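Course handout, week 10
Grippers, Cameras and Other Disappointments
Revised 11 Mar 2018

Reading for this week: the Staver controller guide, chapters on current limits and homing. The chapter on "advanced blending" can be skipped. It was written by someone who had already left the building in spirit.

1. Where we are

Last week you all wrote a grasp routine for foam blocks, and you were all very pleased with yourselves. Foam blocks are kind. They have flat sides, they give a little, they stay put when you nudge them, and they look the same from every angle. You could pick up a foam block with a pair of salad tongs taped to a broom.

This week we move to trash. The task for the rest of the term is clearing a table of drink containers into a bin with two small arms. It sounds like a chore you would give a bored ten-year-old, who would do it in under a minute and complain the whole time. Your first working version will take a good deal longer and will complain in the log file.

What we want from you is a comparison. You'll try two kinds of fingers and two camera positions, and you'll write down which pairing you would trust with a table you cared about.

2. Why bottles are hard

They roll. A finger that touches one side before the other has just become a bat.

They squash. An empty thin-walled bottle changes shape the moment you hold it, so the width you measured on approach is not the width you're holding. If your code checks "fingers stopped at expected width, therefore grasped", it will report failure on a perfectly good grasp. Several of last year's teams found this on demo day.

They are see-through. A depth camera looks at a clear bottle and reports the table behind it, or a hole, or a small mountain range. A color camera sees glare, plus whatever is behind the bottle bent into new shapes. The caps and labels are your friends. When in doubt, find the cap, guess the axis from the cap and label, and aim for the body.

They come in a pile. The easy bottle is usually touching a hard one.

Cartons are a separate matter. They don't roll, and the printed sides are easy to see, but a carton lying flat is low, and stiff fingers tend to push it along the table like a very slow hockey puck.

3. The fingers

Set A: the stock Kisulard fingers. Stiff, narrow, straight. They are accurate and they forgive nothing. Good on caps and on necks if you can get the angle right. Poor on wide bodies, where you get two thin lines of contact and a bottle that swings like a pub sign.

Set B: the printed yellow fingers. Chunky, with cutouts. The triangles are there to save plastic and let the finger bend a bit under load. How much they bend depends on who sliced the file and how much of a hurry they were in, so don't assume your pair matches the next team's. Good on bodies. Clumsy in a crowd, for the same reason that a person in ski gloves is clumsy at a buffet.

You may mix sets. Some of you will. Put it in your notes if you do, on the first page, in ordinary-size letters.

4. The cameras

Wrist view: close, sharp, and obsessed with whatever is straight ahead. It tells you where the bottle is compared with your fingers, which is the only thing that matters in the last stretch of the approach. It knows nothing about the other arm, and it will happily guide you into it.

Fixed view: sees both arms, the bin and the whole pile. Useless for judging contact, since the fingers hide the very spot you want to look at. Very useful for deciding what to pick next and for finding out afterwards whose elbow it was.

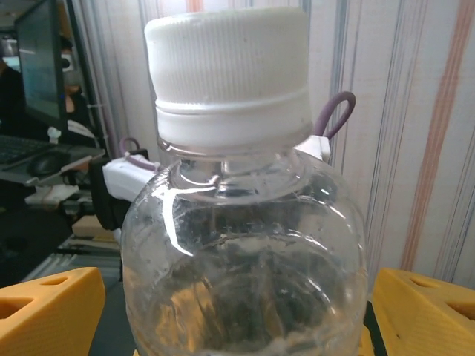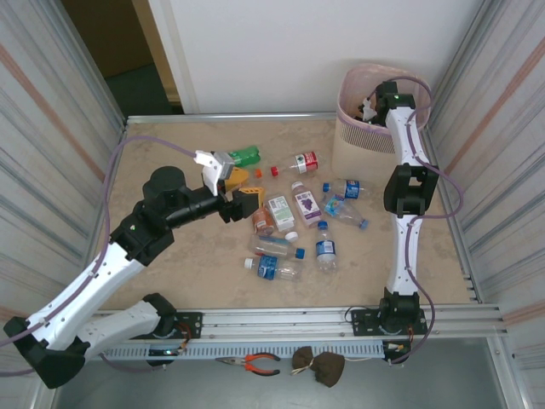
Wrist view first, then the fixed view.

Two things to take from the pair before you start. In the close view the white cap is easy to find, and the clear body is mostly glare. In the wide view the order of picking is already a real question: the green bottle is near the back with a gripper beside it, and the middle of the table is a tangle of containers pointing in all directions. A routine that always picks "the nearest one" will dig itself into trouble there.

On that last point there was a comment under the online copy of this handout, and I'm pasting it in because it's better than what I had.

Saxena group: We tried nearest first, then biggest first, then most confident first. The third one won by a mile until we noticed that "most confident" nearly always meant a bottle with a bright cap, so the see-through ones with plain caps piled up at the end and we had to deal with all of them together. What helped was dull. We added a rule that if a bottle has been skipped three times, it goes next, no matter how the detector feels about it. Also, please warn people about the bin. We spent a whole session tuning the grasp and lost most of our drops at the rim.

Consider yourselves warned about the bin. A mesh bin has an edge that catches fingertips, and a gripper which opens while still touching the rim will fling its bottle somewhere interesting. Go in, stop, open, wait a beat, come out. The waiting feels silly. Do it anyway.

As for the skip rule, I like it, with one quibble. Three skips is fine when the detector is merely shy. If the bottle is being skipped because the arm can't reach it without hitting its partner, forcing it to the front of the line gives you a collision with good manners. Check reach first, then apply the rule.

5. What to run

Work in your usual teams. Each team does all four pairings:

Set A, wrist view for the final approach
Set A, fixed view only
Set B, wrist view for the final approach
Set B, fixed view only

For each pairing do 13 attempts. An attempt starts when the arm leaves its rest pose and ends when the container is in the bin or you have given up on it. Giving up counts as a failure. So does "it was basically in".

Use the same mix of containers for each pairing: clear bottles, at least one colored bottle, at least one carton. Lay them out by dumping them gently on the table. Do not arrange them. I can tell when they've been arranged, because they all face the same way and look guilty.

Keep the finger speed at the lab default for the first pairing. After that you may change it, but change it for every pairing that follows, or your table will be comparing speeds and calling them fingers.

For each attempt, write down:

the container type
where the fingers made contact (cap, neck, body, corner)
whether the first contact was one finger or both
the result
one line in plain words on what went wrong, if something did

"Bad grasp" is not plain words. "Left finger touched first, bottle rolled toward the bin" is.

6. A word about the Staver controllers

The current limit ships at a value I can only call hopeful. Set it yourself before you close on anything. Too low, and the bottle slides out during the lift. Too high, and you get the crunch that makes everyone in the room look up. If you hear the crunch, note it down and use a fresh bottle, as a crushed one is an easier object and will flatter your results.

Home both arms before each pairing. The controller remembers its last position through a restart, except when it doesn't.

Teams using the Taltance logging script: it drops the first line of every file. This was reported in November. Put in a dummy line and move on with your life.

Keep the purple cables clear of the elbow through the full swing. Move the arm slowly by hand once, with the power off, and watch the loop. A loop that looks generous at rest can be tight at full stretch, and a tugged cable shows up in your data as a mysterious wrist problem that you'll spend an evening blaming on the camera.

7. Handing it in

Two pages at most, plus your raw table. First page: which pairing you'd pick and what it does badly. I'm more interested in the second half of that sentence. A team last year told me their setup had an 87 percent success rate and no weaknesses, which left the other 13 percent feeling rather lonely.

Second page: one failure, told in full. Pick the one that surprised you. Include what the camera showed, what the fingers did, and what you'd change first.

Leave it in the tray outside room 302. The grade is out of 10, with up to two points off for tables with no units.

Next week: handing a bottle from one arm to the other. Bring patience, and spare bottles with their caps on.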